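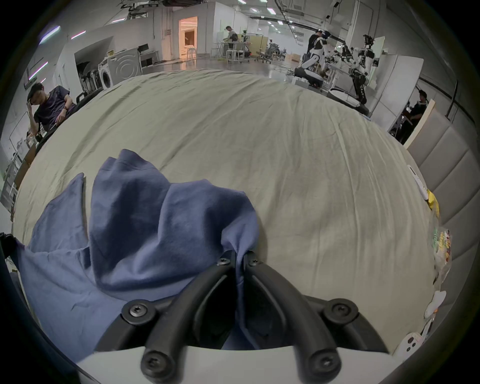
Fares Bitar wrote:
Check the two large screws low on the fingers before you touch the calibration. If those have backed off, the tips walk sideways under load and the opening reads wrong at every point of the range. Recalibrating on top of that only hides it.

Posted Tuesday, 9:12

Ezequiel Aguirre wrote:
Checked. The low screw took a bit of a turn on the left finger, nothing on the right. The joint screws and tip screws were tight. Star sockets throughout, so use a proper bit and not a worn hex key, the heads round out fast.

Restating the problem for anyone coming in from search. Hand-held pair, Selley fingers, cotton folding on a mattress. After 3290 closes the left unit reports a residual of 113 counts with the tips touching. The right unit reports zero. On thick cloth you don't see it. On a single layer of T-shirt the software calls it a grip when the jaw has closed on nothing.

Posted Tuesday, 9:40

Unai Alcaraz wrote:
113 counts is not a screw. That is the linkage or the encoder magnet. Pull the side cover and see if the magnet has shifted on its shaft. I had two units from the same batch do it.

Posted Tuesday, 9:58

Fares Bitar wrote:
It can be a screw. A finger that has rotated at the base meets its partner early at the ridge instead of at the tip, and the trigger stops short. Close it on a strip of thin paper at the tips and pull. Then do it again halfway down. If the paper holds halfway down and slides at the tips, the finger is rotated.

Posted Tuesday, 10:05

Ezequiel Aguirre wrote:
Paper test on the left unit: slides at the tips, holds lower down. So the finger was rotated, at least in part.

What I did:
Power off. Loosen the low screw on the left finger half a turn.
Close the tips on a 0.1 shim and keep the trigger held.
Tighten the low screw, then the joint screw, then the tip screw.
Power on, zero with the tips closed, shim out.

Residual is now 6 counts. Paper holds at the tips. I have not opened the side cover.

Posted Tuesday, 11:31

Yareli Esquivel wrote:
Did you use threadlocker? Ours come loose again inside a shift without it. Medium strength, one small drop on the thread, wipe the plate afterward. Keep it off the finger itself, it marks the plastic.

Posted Tuesday, 11:50

Unai Alcaraz wrote:
I would not use threadlocker on these. The inserts are heat-set into a printed base and they pull out with the screw the next time you service it. A spring washer does the same job.

Posted Tuesday, 12:14

Yareli Esquivel wrote:
Never pulled one. Warm the screw first with an iron. A washer under the low screws lifts the head into the path of the finger at full open, at least on the Asolov base plate. Check the clearance.

Posted Tuesday, 12:20

Femi Ogunleye wrote:
Before you close this, zero both units in the same session. The opening values are compared left to right during a two-handed fold, and an offset between the two matters more than the absolute number. Also confirm the lights are green on both before the first close. We had a left unit that was paired but not streaming, and everything it logged that morning was a flat line.

Posted Tuesday, 13:02

Ezequiel Aguirre wrote:
Re-zeroed both, one after the other. Testing with a two-handed hold now.

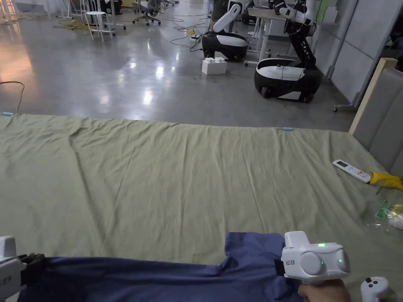
Navy cloth clamped at both ends, green sheet underneath.

I took the washer route on the left unit and left the right one as it was, so there is a comparison. Clearance at full open is fine on the Palacios plate. Residual after 400 closes: 6 left, 2 right.

Posted Tuesday, 15:47

Fares Bitar wrote:
Good. Blow out the gap between the fingers while you are at it. Cotton lint packs in at the base and gives you the same symptom with every screw tight.

Posted Tuesday, 15:55

Unai Alcaraz wrote:
400 is too few. Mine drifted after 2000. I still think the magnet should be looked at.

Posted Tuesday, 16:10

Ezequiel Aguirre wrote:
Will run it to 2000 and open the cover then, drift or no drift. Does anyone have the part number for the Lultden side cover gasket? The one listed in the manual is for the older housing.

Posted Tuesday, 16:18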